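Paper use in the Marura building: student project report

Group members: Natalia Arriaga, Killian Huet, Blagoje Vidmar
Supervisor: Anatole Aubert
September 2026

1. Background

The Marura building has a shared print room on the ground floor. Students from all years use it, mainly for essays, lab sheets and posters. Our project looked at how much of the paper printed there is left behind or thrown away on the same day, and whether a simple change to the printer settings would reduce this.

2. Method

We collected abandoned sheets from the tray and the recycling box for nine days. Each evening one of us sorted them into cover pages, single-sided text, misprints and blank sheets. We also handed out a short questionnaire, which 87 students filled in. Eliécer Correa from the print office gave us the daily page totals, so we did not have to work these out ourselves.

We left out posters and anything larger than A4. These go through a separate machine and are paid for in advance.

3. Results

We collected 576 abandoned sheets. The largest group was cover pages, which the system prints by default with the user's name and the time. Misprints came second, and most of these were slides printed one to a page by mistake. Blank sheets were few.

In the questionnaire, over 60 students said they did not know the cover page could be switched off. Several wrote that they had looked for the option and given up – it sits two menus down, under a heading that says "Job handling".
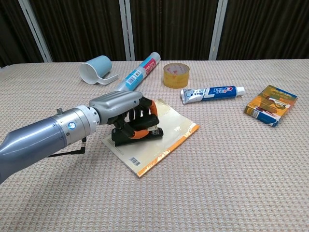 Students also told us they print drafts because they find it easier to mark up paper than a screen. We had not asked about this, and it deserves a question of its own if the survey is repeated.

4. Problems

On the second day the recycling box was emptied before we got to it, so that day's figure is too low. We also did the survey in December, when many essays are due, and a quieter month may look different.

5. Recommendations

The cover page should be off by default. A printed notice next to the machine should show how to choose two-sided printing and how to cancel a job. We would also like the print office to repeat the count after the change, using the same four groups.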